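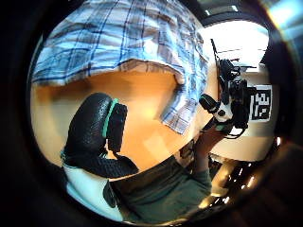 Re: Yarn-dyed vs printed plaid, shrinkage after first wash

syw_textiles
Looking for numbers on first-wash shrinkage in cotton flannel and shirting plaids. I cut a shirt from Drumura shirting in May, no prewash, and the sleeves came up 8 mm short after one warm cycle. The checks no longer meet at the side seams either. Is this normal for yarn-dyed cloth?

K. Giraldo
Normal for anything woven under tension. The warp relaxes more than the weft, so the check goes slightly off square. Colour method has little to do with it. Prewash at the temperature you plan to use later, tumble dry, then press along the grain before cutting.

vekville_sewing
Disagree on the tumble dry. I line dry everything, so machine drying the yardage takes out length the finished shirt would have kept. Treat the cloth the way you will treat the garment.

K. Giraldo
Fine if you are the only one who ever washes it. I sew for other people and assume the worst.

Sang-wook J.
Measure before arguing. Mark a 200 mm square on a scrap with a laundry-proof pen, wash, dry, measure both directions. Repeat until the figures stop moving. My last two flannels needed three cycles — the poplin settled after one.

syw_textiles
Did the square. Warp lost 8 mm, weft lost 3. So the check is now a rectangle. Do I match horizontals or verticals?

Sang-wook J.
Horizontals at the side seams and across the front. Cut the yoke and pocket on the bias and the question goes away for those pieces.

vekville_sewing
A bias pocket will stretch unless you back it. I would match it on grain. Also, curved hems: stay-stitch at 5 mm before turning or the edge will roll.

Last updated: May

Comments

Yolotzin M.: The square test works for linen too. Use a bigger square if you have the scrap.

Soon-im: Which pen? Mine washed out on the second cycle.

Sang-wook J.: Thread-trace it instead. Polyester thread, long stitches.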